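Who Sits on the Zoning Appeals Board? Attendance, Turnover and Public Comment in Dondbridge

Student project report, Local Government Seminar
Jolene Ruawai
Thursday, July 12, 2018

Background

Dondbridge has a zoning appeals board that hears requests for variances, mostly setbacks, fence heights and parking. Members are named by the town council and serve without pay. The board's decisions are final unless the applicant goes to county court. I wanted to find out who speaks at its hearings and whether public comment has any visible connection to the outcome.

I picked this topic after sitting through a hearing in May on a property on Kurian Street. The owner wanted to convert a garage into a rental unit. The hearing was long, most of the speakers were neighbors, and the vote went against the owner. I did not know if that was typical.

Sources

The main source was the set of minutes kept at the town clerk's office. Older minutes are in binders and newer ones are scanned. I read 678 pages in total. I also went to two hearings in person and took notes, and I did three interviews: one with a former board member, one with an applicant and one with a neighbor who had spoken against a case. All three asked that I leave their names out.

For each case I wrote down the street, the type of request, who spoke, which side they took and how the board voted. Where the minutes only said "several residents spoke," I marked the case as unclear and left it out of the comparison.

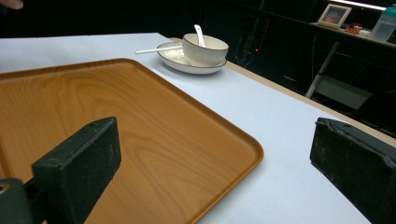
The minutes were not as complete as I expected. Some meetings have full summaries of each speaker and others have only the motion and the vote. The style changes whenever the clerk changes. This made it hard to compare older cases with recent ones, so most of what follows comes from the scanned minutes.

Findings

Fence and setback requests were usually approved, often with no speakers other than the applicant. Parking requests and requests for added units drew more people. When most speakers were opposed, the board often continued the case to a later meeting before voting. The former board member told me this was done so that applicants could change their plans. The applicant I interviewed saw it as a delay that cost her a contractor.

Speakers came mainly from the Pruldale neighborhood, even for cases in other parts of town. Pruldale has an active homeowners' group that sends the agenda to its members by email. The Plekik Apartments, which has many renters, did not appear in the minutes as any speaker's address, although two of the cases I read were for lots right next to it. Notices are mailed to property owners and not to tenants, which may explain part of this.

Limits

I cannot say that comments changed any vote. The board members may have decided on the written application alone. I also had no way to count letters, which are mentioned in the minutes but filed separately. The clerk's office said I could request them, but the request would not have been filled before this report was due.

Suggestions

The town could mail hearing notices to tenants as well as owners. It could also use one form for recording speakers, with a name, street and position for each. The May hearing lasted past the time when the last bus leaves Dondbridge center, so an earlier start for cases with many speakers would also be worth trying.

The spreadsheet of cases is attached to the printed copy. Cases marked unclear are on the second sheet.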